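Ultville Community Meals Programme
Interim report to the Wanditz Fund
Reporting period ending September
Submitted 2024-11-01

1. Summary

The programme provides a weekday breakfast and a shared midday meal to older residents of Ultville and the surrounding villages. During the period under review, 286 residents were registered with the service, of whom 174 attended at least once a week. Both sites remained open throughout. Spending is slightly below the approved budget, for the reasons set out in section 4.
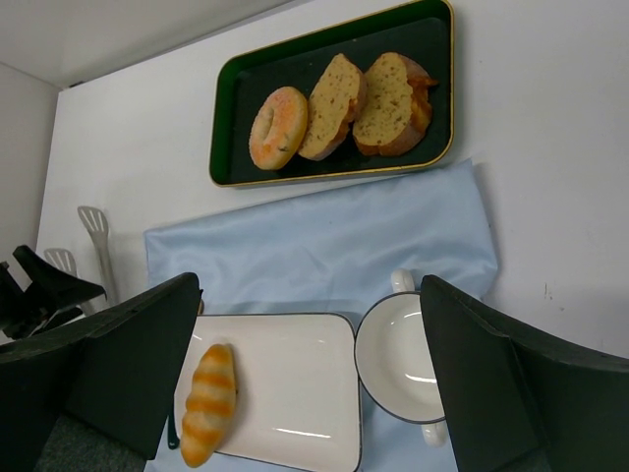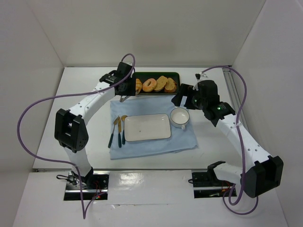 Bread on a serving tray (first picture); plate and mug on a blue cloth (second picture).

2. Activities in the period

The breakfast service at the Vakulenko Hall site moved to an earlier opening time at the request of those who travel in on the first bus. Attendance before nine has risen as a result, and the later part of the morning is now quieter. Staff have used this time to telephone registered residents who have missed several meals in a row. Most had been unwell or staying with family. A small number had stopped coming on account of the cost of transport, and these cases were passed to the district travel scheme.

The midday meal continues on the same pattern as last year. The menu was revised to include more soft foods and a daily dish without meat. Residents were asked for their views on the new menu in September and 50 replies were received. Comments on the soups were favourable. Several respondents asked for larger portions of vegetables and for the return of the rice pudding, which has been put back on the menu.

Home delivery remains limited to residents recovering from a hospital stay. Requests for this service exceeded the places available in every month of the period, and a waiting list is now in use.

3. Staffing and training

The post of assistant cook was vacant for part of the period and has now been filled. All kitchen staff hold a current food hygiene certificate. Training on swallowing difficulties was arranged for those who serve meals, with a further session planned for new starters.

4. Finance

The underspend arises mainly from the vacant post and from the late delivery of the replacement cold store, ordered from Fonik. The supplier has confirmed a revised date and the invoice will fall in the next period. Food costs were higher than forecast, particularly for dairy products and cooking oil. The programme requests the Fund's agreement to carry the underspend forward and to apply part of it to food purchases.

5. Matters outstanding

The lease on the second site expires in the spring. The landlord has offered a renewal on broadly similar terms, subject to repairs to the rear entrance, and the division of these costs is still under discussion. The ramp at Vakulenko Hall has been inspected and requires a new handrail.

6. Plans for the next period

The programme will extend home delivery by 2 places each week, subject to the Fund's decision under section 4. The register of dietary needs will be checked with every resident before the winter menu is introduced. A full statement of accounts will accompany the final report.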